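Section 4: Hanging Blackout Curtains and Linings

4.1 Scope of this section

This section covers the hanging, levelling and routine care of Fiore blackout curtains and room linings. It applies to ceiling-mounted and wall-mounted tracks. Free-standing frames are covered in Section 5.

The work should be carried out by two persons. Read the whole section before any hole is drilled. Where the room is rented or shared, written permission must be obtained from the owner of the building before fixings are placed in walls or ceilings.

4.2 Before you begin

Check the contents of the carton against the packing slip. If a part is missing or damaged, do not begin the work. Contact the supplier and quote the order number printed on the slip.

You will need the following, which are not supplied:

A drill with bits suited to the wall or ceiling
A spirit level and a tape measure
A pencil
A step ladder in sound condition
A hand-held fabric steamer (optional)

CAUTION: Electric cables and water pipes may run behind the surface. Test the full length of the track line with a cable and pipe detector before drilling.

CAUTION: Do not hang fabric within 300 mm of a heater, a lamp or any other source of heat. This distance applies to the fabric when fully drawn and when fully gathered.

4.3 Measuring and marking

1. Measure the height from ceiling to floor at both ends of the track line and at the middle. Use the smallest of the three figures.
2. Subtract 30 mm from this figure. The result is the finished drop. Fabric that rests on the floor will collect dust and may be trodden on.
3. Mark the track line in pencil. Check it with the spirit level, even if the ceiling appears straight. Many ceilings are not.
4. Mark the first bracket 103 mm from the end of the track. Mark the last bracket the same distance from the other end.
5. Divide the remaining length evenly, using the bracket table on the inside of the carton lid.

Note: For rooms with a sloping ceiling, use the wall brackets only. The ceiling brackets are not designed to carry a load at an angle.

4.4 Fixing the brackets and track

1. Drill the holes to the depth given on the bag of wall plugs.
2. Push each plug in until it is flush with the surface. A plug that turns in its hole must be replaced with the next size up.
3. Screw the brackets in place. Tighten by hand. A power driver may strip the thread.
4. With one person at each end, lift the track into the brackets and press until each catch clicks.
5. Pull down gently on the track beside every bracket. If there is any movement, remove the track and refit the bracket concerned.

Where boards are to be fixed to the wall as a backing for the brackets, Pluserwood battens of the correct thickness may be ordered separately. Paint or seal the battens and allow them to dry fully before the track is fitted.

4.5 Hanging the fabric

1. Wash and dry your hands. Marks left on blackout fabric are difficult to remove.
2. Unfold the curtain on a clean surface with the coated side facing up. The coated side faces the window, or the outside of the lined area.
3. Insert one hook in every pocket of the heading tape. There are 16 pockets in a standard panel.
4. Begin at the closed end of the track and hook each glider in turn. The second person should carry the weight of the fabric throughout.
5. Fit the end stop.
6. Where two panels meet, overlap them and close the touch tape from top to bottom.

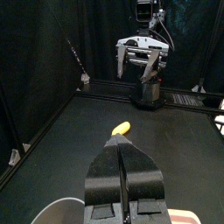
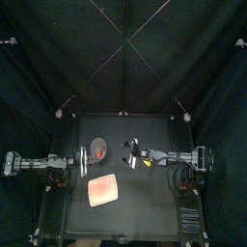 4.6 Settling the folds

New fabric will show creases from the carton. Leave it to hang for two nights before judging the length or the fall. Most creases will drop out in this time.

If creases remain, use the steamer on its lowest setting and work on the uncoated side only. Keep the steamer moving. Never use a dry iron, and never apply steam to the coating, which may blister.

Small gaps at the side edges may be closed with the adhesive return strip. Clean the wall with a damp cloth and let it dry before the strip is applied. Full adhesion takes one day, and the curtain should not be drawn during this period.

4.7 Checking for light

Carry out this check in full daylight. Draw the curtain, switch off all lamps and wait five minutes for the eyes to adjust. Note any point at which light enters. Light along the top edge usually shows that a hook has been placed too low in its pocket. Light through the cloth itself is a fault and should be reported to the supplier.

4.8 Routine care

Every month, brush the fabric from top to bottom with a soft dry brush. A vacuum cleaner may be used with the upholstery head at low power.

Once a year, check every bracket screw and wipe the track with a dry cloth. Do not oil the track. If the gliders begin to drag, apply Ploltik dry track spray to a cloth and rub it along the channel.

The fabric is not machine washable. Stains should be treated with cool water and a mild soap, then blotted.

4.9 Help and spare parts

Spare hooks, gliders and end stops may be ordered from the Tedville service desk, for the attention of Seraina Kofler. The desk is closed on Saturday afternoons. Please have the order number and the finished drop to hand when calling.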